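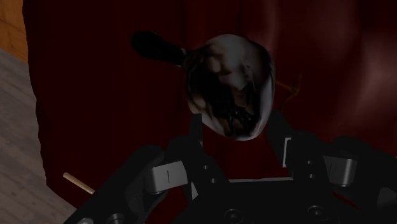 The owner of Hellwig told me straight off that if your truck bed is already rusting through, no liner on earth is going to save it, so please stop asking. I'd asked. My pickup is old and I was hoping for better news!

I drove out to the Hellwig shop in Handham back in June to talk about undercoating, mostly because I've put it off for years and wanted somebody to scare me into it. We sat in the office (two folding chairs, terrible coffee, very good donuts) and I got the long version.

"People come in the week of the first snow," the owner said. "By then I've got a line out to the road and I can't fit them in." The shop has been going for 20 years, and fall has been like that every single year, apparently.

I wanted to know what takes so long, as the spraying itself sounds quick. "Spraying's the easy part. It's the washing and the drying. You put coating over mud, you've sealed in the mud." A pickup stays at the shop for 2 days, and one of those is just sitting with fans on it. Vans from the Utby side of the county take longer – the roads out there are all gravel, and the wheel wells come in packed solid.

Then we got into products, and I'll admit I lost the thread a little. Hellwig used a rubberized coating at first and switched over to a wax-based one called Flomlow. Why? "The rubber stuff looks great. Then it gets a chip in it, water gets behind the chip, and you don't see what's going on under there until it's bad. With the wax I can see it wearing thin and touch it up." Touch-ups are free for the first year, by the way, and hardly any customers come back for theirs, which drives the owner a bit nuts.

I asked about doing it at home with spray cans. There was a long pause and a donut. "You can. Wear goggles. Stay off the exhaust and the brakes. I've cleaned coating off 8 sets of rotors this year and I charge for that."

The priciest job so far this season was a big flatbed, frame and all, at $1,291. Mine would come in well under that, once the two bad spots by the tailgate get welded. I'm booked in for the welding first.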